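The brief for the Gusby pop-up was two pages long, and most of it concerned the floor. Gusby sells outdoor footwear and wanted a temporary retail interior of 1,000 square feet in a former bank branch, with a terrazzo floor that could not be drilled, glued or taped. Everything in the fit-out follows from that line.

I have been asked twice how the fixtures stay up, so I am writing down the method while the drawings are still open on my other screen.

## Structure

The main display is a freestanding steel frame, nine feet tall, set off-center so that the entry path runs past the long side. It carries the shelving, the lighting track and the brand panel. Without floor anchors, a frame of that height has to resist tipping by its own weight or by its footprint. We used both. The base is a closed rectangle of tube steel with ballast trays along the two short sides. Each tray takes 300 pounds of plate in pieces that one person can lift.

The first version had the ballast in the center, under the lowest shelf. It looked cleaner and performed worse. Moving the same weight to the ends made the calculation work with no change to the tube size.

Between the base and the terrazzo there is a quarter inch of dense rubber sheet, cut to the base outline. We tested it for staining by leaving a weighted offcut on a corner of the floor behind the old teller line for two weeks. It left no mark. A cheaper rubber left a gray outline that took a morning to polish out.

## Panels and joints

The wall units use the Ploma clip system. I had used it once before, on a trade show stand, and had forgotten how little tolerance it gives. The clips want the rail level to within a sixteenth over eight feet. The bank's walls are not level to within half an inch over eight feet, so every rail sits on a subframe with slotted brackets. There are 39 brackets. I drew 36 and the installers asked for three more at the corner by the vault door, where the plaster bellies out.

Panel faces are birch ply with a matte lacquer. Edges are left raw and sealed. The client wanted the edges banded, then saw a sample of each and changed the order.

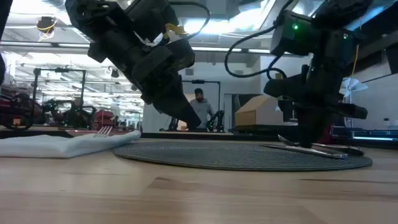 Leblanc, 12 April 2019

Second entry on this job. The installation finished two days ago and the store is open.

The lighting took longer than the steel. Killico supplied the track heads, and the beam angle printed on the carton did not match the beam angle on the data sheet. We had set the shelf spacing from the data sheet. The carton was right. With the narrower beam, each head lit one pair of shoes and left the next pair in shadow, so the product read as a row of alternating bright and dull spots. We had two options: add heads or raise the track. The track circuit was near its limit, so the track went up eleven inches on longer hangers, and the overlap at shelf height is now close to what was drawn.

Color temperature is 3500K throughout. I would have gone warmer on the entry side. The client's product photography is all shot cool and they wanted the brown leathers to match the website. They mostly do.

Measurements from the last visit:

- Frame out of plumb: one eighth of an inch at the top, toward the street. Left as is.
- Gap between brand panel and track: one inch as drawn, seven eighths as built.
- Rubber sheet: visible by a hair along the north side, where the cut wandered. Trimmed in place with a hooked blade.

The budget line for contingency was $4,000. The longer hangers, the extra brackets and a second delivery of ply used most of it. The second delivery was my error. I had nested the shelf cuts with the grain running the wrong way on one sheet, and you can see that sort of thing from across the room once it is lacquered.

The lease on the space runs to September, when the whole interior comes out and goes into storage. The frame breaks down into pieces under seven feet, which fit the freight door with the hinges on. The subframes are numbered on the back in paint marker. I have not numbered the ply panels yet and need to do that before they come off the wall.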